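Keeping a shared workshop quiet: an interview with Hauwa Bassey

Trokthorpe Workshops occupies the ground floor of a former bakery and lets bench space by the month. Two of its walls are shared with neighbours. Hauwa Bassey is an acoustic consultant who spent 11 years on ventilation and plant noise before moving to small premises, and she has advised the building's management on noise control through two changes of layout. We spoke in June, in the small office over the loading door, with the extraction running below us.

The first question was what she measures on arrival. "Background level, with everything off," she said. "People want to start with the loudest machine. I want to know what the neighbour hears when there is no machine, at the hour the complaint was made. If the background at seven in the morning is low, a modest source will stand out. The same source at noon might not be noticed."

Background readings at Trokthorpe were taken at the party wall and in the rear yard. The difference between the early morning and midday figures was larger than the management had expected, and the start time for bench machinery was moved to half past eight as a result. Bassey regards this as the cheapest measure in the whole programme. It cost the price of a new notice.

Airborne and structure-borne

Most of the conversation concerned the distinction between sound that travels through air and sound that travels through the building. Bassey considers that the second is responsible for most of the complaints she is asked to look into, and that it is usually treated as though it were the first.

"Somebody hears a hum through a wall and they put foam on the wall," she said. "Foam absorbs some of the mid and high frequencies inside the room. It does very little for a hum that is arriving through the floor joists. The person has then spent money, the hum is still there, and they conclude that acoustic treatment does not work."

Her test for structure-borne sound is simple. The machine is lifted off its normal support and set on something soft and thick, such as a folded rubber mat, and run again. If the level next door falls sharply, the path is through the structure. At Gostdale, a terrace of four units she surveyed earlier in the year, the test was done on a compressor and took less than ten minutes. The tenant, Kamrul Akanda, had already bought an enclosure for it.

"I still use the enclosure," Akanda said when I telephoned him afterwards. "It makes a difference in my own unit. It made none to the lady next door until the feet were changed."

Panels as radiators

I asked why a small source can be more troublesome than a large one. Bassey's answer was that the source is often not the part making the noise. A motor of modest size has a small surface and is a poor radiator of low-frequency sound. Bolted directly to a thin panel, it drives the panel, and the panel has enough area to move air effectively.

"The panel is a loudspeaker that you did not mean to build," she said. "You can touch it and feel it. If you put your palm flat on the middle and the pitch or level changes, you have found your radiator."

The remedies she lists are conventional. The panel can be stiffened with a batten, which raises its resonant frequency. It can be damped with a bonded layer. The motor can be separated from it with resilient washers, provided the fixings do not bridge them. A screw driven tight through a rubber washer into the timber behind gives a rigid path, and the washer might as well be absent.
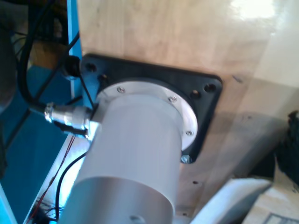 Choosing isolators

The selection of mounts is where Bassey sees the most errors. An isolator is effective only well above its own natural frequency, and that frequency depends on how far it compresses under load. A mount rated for a heavy machine will barely deflect under a light one and will behave as a solid block.

She gave the case of an extractor fan with a running speed of 700 revolutions per minute, a little under 12 cycles per second. The mounts supplied had been chosen by bolt size. Loaded with the fan, they had a natural frequency close to the running speed, and the installation was louder with them than without. Softer mounts, giving 42 per cent of the original stiffness, brought some improvement, and additional mass in the base brought the rest.

"Weigh the thing," she said. "Weigh it, find where the weight sits, divide it among the feet, and then open the catalogue. The order matters."

Wubit Negussie, who manages the building at Trokthorpe, now asks tenants for the weight and running speed of any powered equipment before it is installed. She told me that about half can supply both. The remainder are lent a platform scale.

Limits and records

The internal limit at Trokthorpe is 86 decibels at one metre, with a lower figure in the evening. Bassey is cautious about single numbers. A tonal noise, such as a whine, is more annoying than broadband noise at the same level, and most assessment methods add a correction for it. She prefers a log in which the tenant writes down the machine, the time and the duration, so that a complaint can be matched to an event.

Asked what she would change first in an ordinary shared workshop, she named the doors. Gaps at the threshold and the frame let through far more sound than the door leaf itself, and a compression seal can be fitted in an afternoon. After that she would look at anything fixed to a party wall, including shelves, and move it.

The next survey at Trokthorpe will cover the rear units, where the extraction ductwork passes through a blockwork partition with no sleeve around it.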